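Thu 8 July
Bench and bowls, Elta room

Right, writing this up before I forget, and before the notebook goes missing again (it was under the offcuts last time, thank you whoever that was).

The big job was the table. We've had the Grultwood top in since May and I kept promising to give it a proper look, and then kept putting things down on it instead, as you do. Coat 2 of the finish has had plenty of time now, so I went over the whole thing with my palm and then again with a bit of old tights over my hand, which is the best snag finder I know! It catches on everything. Found one rough patch along the back edge and a tiny raised bit at an end joint, both marked in soft pencil. 300 grit on a cork block for those, light as anything, then wipe and leave alone. I haven't touched them with fresh finish yet. I want to see whether they go dull first.

I do love this top. I know it's only short strips glued up, and I know Waqas would have gone for wide boards if the money had been there, but there's so much going on in it. You get a strip that's nearly white next to one the colour of honey, then a brownish streak, and the end joints are staggered so it looks a bit like brickwork laid by somebody in a good mood. The dark flecks and little knots are what I was worried about, and I spent far too long running a fingernail over them. The ones I tried are all flush. They're just in the wood.

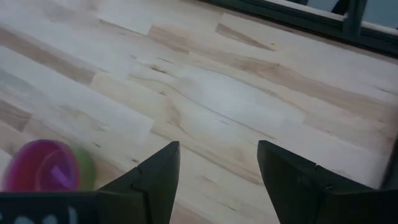 Iqra Dogar thinks I'm being soft about the flecks, and wants every one of those slit-like marks filled before we let anyone near it with food colouring. Her point is that a mark you can't feel with a nail can still hold a drop of dye, and then we've got a blue freckle for ever. Fair enough. I've said I'll try it on the leftover end of the same board: drop of dye on a fleck, drop on plain wood, leave both over lunch, wipe with a damp cloth. If the fleck stains and the plain bit doesn't, she wins and I'll get the filler out. If they both stain we have a different problem and I shall be going home early.

Note to self, the offcut has only had one coat. Give it the second or the test means nothing.

Now the bowls. These are for the Soomro sessions, the colour mixing ones, and I'm glad we went for plastic in the end. The Stakik set does what it says and nests properly, with the rims sitting close together, so a whole stack takes up no more room than one big bowl with a stripy top. Lime green goes on the outside and everything else drops in. It makes me absurdly cheerful. I had the stack out near the middle of the table and the red-orange bowl off to the right on its own, and that one throws a lovely bit of its own colour down on to the wood when the lights are on. Worth remembering for the sessions, as anybody judging a pale mix next to it is going to see it a touch warmer than it is. Keep the red one away from the mixing end!

The other thing with the lights is glare. The finish has come up shinier than I was after and it bounces the overheads straight back at you. From a chair it's fine one way and a nuisance the other. I tried sitting at both long sides and then at the corner, and the corner was best. Waqas Magsi suggested a grey cloth under the mixing end and I've put one on the list, although part of me objects to covering up the wood after all that sanding. We could cut the shine back with a grey pad and some wax. I'd rather live with it until the end of the month before I start rubbing at a surface that otherwise works.
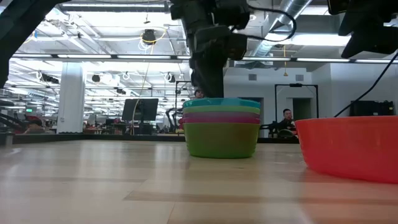 Do the bowls have to go back in the same order every time? They go back lime green last, on the outside, and the order of the ones inside only matters if one starts to stick, in which case lift it out and try it further up.

Sticking is the thing to watch, by the way. I put them together damp after rinsing and two of them locked solid, a proper vacuum, and I had to run warm water over the outer one and twist. So dry them first. A tea towel each side and a minute upside down on the rack is enough. Don't prise them apart with a ruler. I did, and the ruler now has a bend in it.

I also tried sliding the stack along the table to see if the bases scratch. I did 11 passes over the pencilled patch with the full stack, pressing a bit harder than anyone would in real life, and couldn't find a line afterwards even with a torch held low. Grit underneath would be another story. Wipe the bases as well as the table, please, especially after the sand people have been in.

Still to do:
- second coat on the offcut, then Iqra's dye test
- look at the back edge again and spot in some finish if it's gone dull
- grey cloth for the mixing end
- new label for the bowl shelf, the old one says "brushes"
- order 4 more cork blocks, mine is down to a biscuit

Pencil marks are still on the table. Leave them there till I've been round again.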